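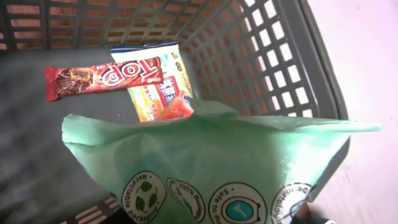 How many demos do you need before a policy for sorting small items is worth training?
For one task with a fixed camera setup, start with 60 clean ones and add more where it fails.

tapley_arm
We're past that. The Grino set has 1,375 episodes and grasps on crinkly wrappers still miss.

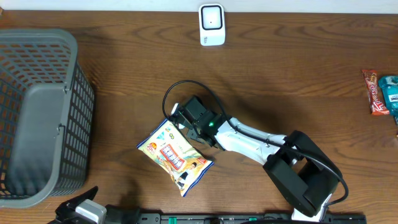 Most of the misses are at the crimped ends, so I'd record more approaches from that side.

dawber_d
Disagree. Two operators, two styles. Check that first. Trevor closes early and Frauke waits, and the policy averages them.

tapley_arm
Frauke did all of the snack bags.

dawber_d
Then what about clear plastic? Ours did badly on it in February.

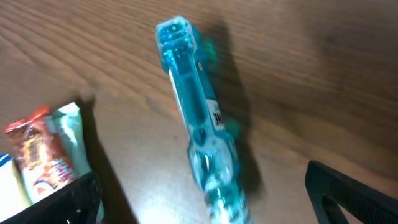 We went back and varied the lamp between takes, and kept the failed grasps in their own folder.

jtreloar
I wouldn't train on the failed ones at all.

dawber_d
We don't. They're for checking.

tapley_arm
OK, splitting by operator Tuesday. Will post the numbers.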